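Derese workshop notebook
2/16/21

Bench day. Gray cloth for the Odberg covers finally in, Marek brought it up from Grelunby. Feels heavier than the November lot. Hand is nicer, drape worse. Cut 2 test panels, washed one, left the other alone. Shrinkage almost 4 percent on the long side, want to redo that before I tell Žofie anything.

Edges: tried the single fold first, puckers at the corners. Double fold lies flatter but eats cloth, so cutting plan needs redoing. Zuzana says go narrower on the hem. Maybe. Thread tension was off all morning, bobbin was in backwards (me).
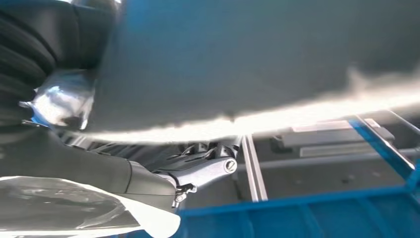 Color is a pain. Reads bluish by the window and warmer under the lamps, so match to the Grusstead swatch in ONE place and write down which. Dalibor has the swatch, get it back.

To do
- second wash test, same temprature
- ask Vlastimil re: wider roll
- new needles, the 2 left are blunt
- sweep up lint under teh cutting table

Panels are on the shelf by the door, pls dont fold them.

3 comments | Share

Recent entries
Hem tests, canvas
Odberg covers: first sketches
Where the good shears went

Contact Derese workshop | Back to top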